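Workshop tips: getting a gripper to work close to wood

These are notes from our small workshop, where we teach a two-finger gripper to pick things up from a wooden surface. We do most of the practice in simulation first and only after that on the bench. I write the tips in the order in which they gave us trouble. Some are useful also if you only have a hobby arm and one free evening.

Start with the wrist view. A camera on the wrist sees very well from far away and very badly at the end, when the finger covers most of the view. Our first policy was trained with the wrist camera only. It came down nicely and then, in the last moment, it guessed. Poonam Grewal looked through the failed attempts one by one and found that nearly all of them failed in this last part, after the object had gone behind the finger.

Save the close pictures. Many people delete them, because they look like mistakes. Keep them and put them in a separate folder, so that you can train with them and without them and compare. 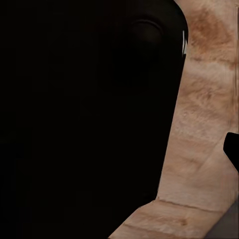 Simulated close view: black finger, wood grain, and a thin white sliver at the finger's edge.

A sliver like this was enough for the policy to work with, if it had seen such views in training. We made 4,000 simulated attempts for each version. Without the close views, the grasp succeeded in 399 attempts out of every thousand. With them it was clearly better, but Ifor Gough is repeating the count with a new random seed, and I prefer to wait for his number before I write it here.

Change the wood, not only the light. We use a set of wood textures which we call Zuccaro. At first we had one plain board, and the policy learned that every dark streak is an object. It went for the knots. Now each attempt gets a different board: pale, stained, with strong grain or with nearly none. Turn the grain also, so that it does not always run the same way. On the real bench please do the same with offcuts. Ask a joiner for them, they are usually free.

Look at the edges of your textures. If the picture of the wood is stretched at the side of the board, the network may use this as a landmark, and on the real bench there is no such landmark. We lost 2 weeks to this.

Do not make the fingers too black. A finger with no shading gives the network only an outline. For a real gripper, a wipe with fine sandpaper takes away the shine and the surface shows its shape better under a lamp. Wipe away the dust afterwards with a damp cloth, and let it dry before you switch on.

Joints between boards need their own practice. A seam is a dark line, and so is the shadow under a thin card or a coin. Maysoun Awad added seams at random places and at random angles. After one night of training the fingers stopped pinching at them. She kept the width of the seam between that of a pencil line and that of a matchstick, and this was sufficient for our bench.

Write down the height at which you lose the object. With our fingers it is always nearly the same, so we made a simple rule: under this height the arm moves at half speed and remembers the last good position. It is an old trick and it costs nothing. Pouran Dehghan tested the rule alone, with no new training, and it repaired part of the failures already.

For cleaning the real surface: dry brush first, then a cloth with very little water, always along the grain. No oil before a test. Oil makes the wood darker and changes the friction, and then you can't compare with the results of January.

Files with the settings are kept under the name Cargate, version 97. If you use them with other fingers, change the finger length first.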